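Getness Review: Email Marketing for a Small Online Shop

Posted by Ravindran Kandasamy, August 13, 2018

I sell printed clothes online and I have 427 people on my mailing list. Until last November I wrote to them from my normal email, which was slow and not very polite to their inboxes. Then my friend Ashwin Rodrigues recommended Getness, and I have used it for all my newsletters after that.

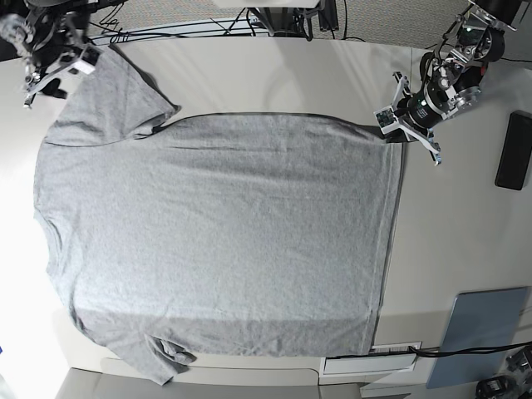

Gray t-shirt, laid flat

The setup took me one evening. You import your contacts, choose one of the 7 layouts and write your text. The editor is simple, but the fonts are few and I could not change the space between two blocks. Scheduling works well - I write on Sunday and the letter goes out on Tuesday morning.

Reports are the best part. I can see who opened the message and which link they clicked. The signup form is weaker. On my phone the button was too small, and support needed two days to answer me.

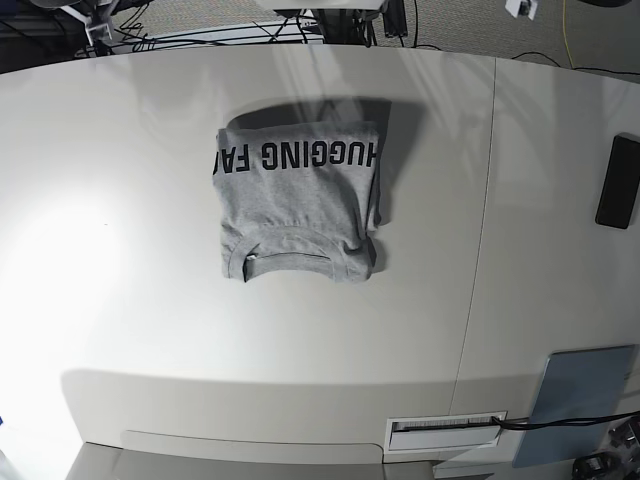

Gray t-shirt, folded

I pay 80 dollars for the year. Stiletwood has nicer forms, but it asks for a monthly plan and I do not send enough letters for that. For a small list I can recommend Getness. If you need many automatic messages, please try the free version first.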